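Qui sommes-nous ?

Movberg, c'est une petite équipe qui adore parler robots et qui aime presque autant parler budgets ! Nous aidons les ateliers, les écoles et les laboratoires à préparer l'achat de leur matériel de robotique : pinces, rails, câblage, postes de travail, et tout ce qu'on oublie toujours dans la première liste (les multiprises, par exemple).

L'aventure a commencé chez Yolanda Brannigan, avec un tableur de 177 lignes qu'elle tenait pour son propre atelier. Jiahui Fu l'a rejointe pour les essais de manipulation, puis Chih-ming Chu pour la partie financement. Le tableur compte aujourd'hui 800 lignes et nous le mettons encore à jour à la main, avec un plaisir un peu coupable.

Avant de chiffrer quoi que ce soit, nous aimons passer du temps à la table, avec de la vaisselle ordinaire, un bol, un plateau, et une pince dans chaque main.

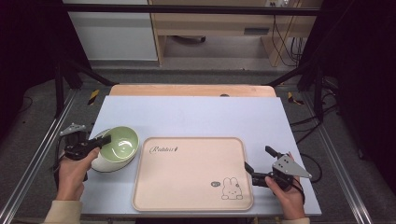 Quand faut-il commencer à préparer son budget ?

Dès que vous savez quels objets vous voulez manipuler, même si le modèle du robot n'est pas choisi. En novembre, pour le projet Prirngate, nous sommes partis d'une simple liste d'objets, et le premier poste est revenu à 2989 euros, câbles compris.

Nous ne vendons pas de matériel et ne touchons rien des fabricants. Juniper Thibodeaux répond à vos messages et vous envoie volontiers notre grille de départ. Écrivez-nous, même avec trois idées griffonnées, on adore ça !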